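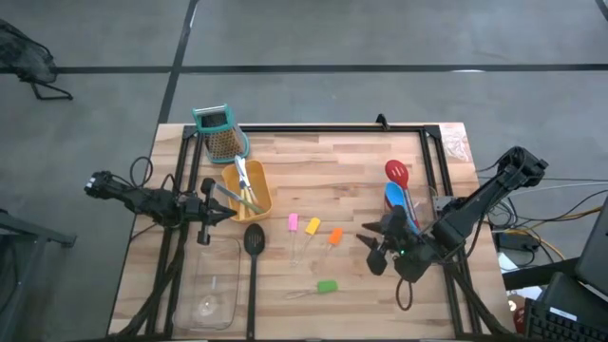

I finally got the two arms to stop waiting for each other, and I've been grinning about it since lunch!

Some background if you missed the April posts. Our planner (Huritz, the one Nadine Akl started and I inherited) used to treat the pair as one big machine with a lot of joints. Every plan covered both arms from start to finish. It was safe and very slow, and if the left gripper had to replan its way to a spatula, the right one just hung there over the table doing nothing.

So last week I split it. Each arm now gets its own planner and its own queue, and they share a small reservation table for the space in the middle. Before an arm moves, it books the chunks of space it will sweep through, plus a time window. If the other arm has already booked one of them, you either go around or wait. That's the whole idea, and I love how little code it took.

The bug that ate Tuesday was in the timing. The two controllers had clocks that disagreed by nearly 60 milliseconds, so a booking could expire while the arm was still inside it. Zaid Nimri spotted it by plotting both joint logs on top of each other, which I should have done first (I was busy rewriting the collision checker, which was fine all along). Now everything gets stamped by one clock on the planning machine.

Perception is still the weak part. Clear plastic is miserable for our depth camera, and thin see-through handles are nearly as bad. The segmenter finds a bright spatula head with no trouble and then loses the rest, so the grasp pose comes out pointing the wrong way. I'm trying a small model that guesses the handle direction from the color image alone, with depth used only for the table plane. Early days, but I like it.

Next up is handovers, where both arms need the same space on purpose. My reservation table has no concept of that yet. I have 2 ideas and a fresh branch, and I'll post the code once the tests pass.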